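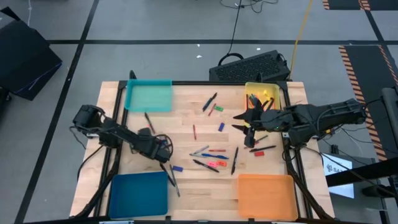

Chapter 5
Deciding What to Do Next: Planning for Two Arms

When I was a student I had a summer job in the mail room of a firm called Judwood, and my first task every morning was to sort a heap of envelopes into pigeonholes. I was slow at it, and the woman who trained me (very kindly, I should say) pointed out that my hands were fine. I was slow because I picked up whatever lay on top, looked at it, and only then began to wonder where it went, usually while my other hand hung in the air waiting for news. I have thought of her many times while writing planning software, and she would have made a very good planner herself.

In Chapter 4 we got as far as a list. Our perception code took in the camera view and handed back a set of objects, each with a guess at its kind, its position on the table, the direction it points, and a number saying how far we ought to trust all that. It is a fine thing to have such a list! But a list doesn't move anything. Somebody, or some piece of code, still has to say which marker comes first, which arm should reach for it, from what side, and where the other arm ought to be in the meantime.

We will work through the whole chapter with one job, tidying a table of pens, markers and erasers into trays, and I hope you will come to be as fond of it as I am. It looks like a child's chore, and it has nearly every difficulty in it that you will meet later on. Pens lie close together, so that fingers going down for one may bump its neighbor. An eraser is short and blocky, and a good grasp for it is a poor one for a pencil. And the two arms share the space in the middle, where so many of the things happen to be.

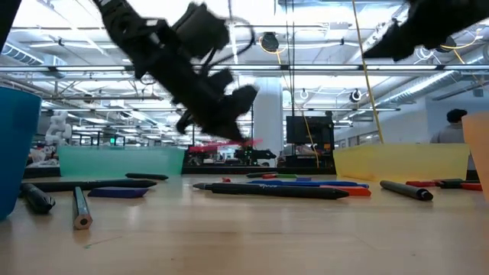
Figure 5.1 The tidying job seen from close to table height, with both arms moving above the markers.

Look at how much of the tabletop is hidden from a low view like the one in Figure 5.1, where an orange marker only peeks out from under a black one. A planner that believes its list too firmly will send the gripper down for the black marker and be quite surprised by the second one. We come back to this in Section 5.4, when we let the planner stop and ask for another look.

Our planner is called Ello, and it is small enough to read in an afternoon. Version one, which you will write in Section 5.1, simply picks the nearest object for each arm. On my table it took 84 seconds to clear a modest pile, and a good part of that was one arm politely waiting for the other. By the end of the chapter you will have given it a cost for each move, a way to reserve a piece of the shared space, and a habit of planning again after every grasp, even when the old plan still looks good.

A word about the exercises. The practice set holds 200 table layouts, and you should run all of them before changing a cost, then all of them again afterward. I know it is tempting to try three and move on. Antigoni Stergiou, who taught this course with me for several years, made her students write down what they expected before each run, and I have borrowed the idea for the worksheets at the end of each section.

You will need the geometry from Chapter 2, and it would do no harm to reread the pages on joint limits. Readers without a robot can use the simulator, where every exercise except the last two will run as written.

5.1 The nearest-object planner

Let us begin with one arm and one marker.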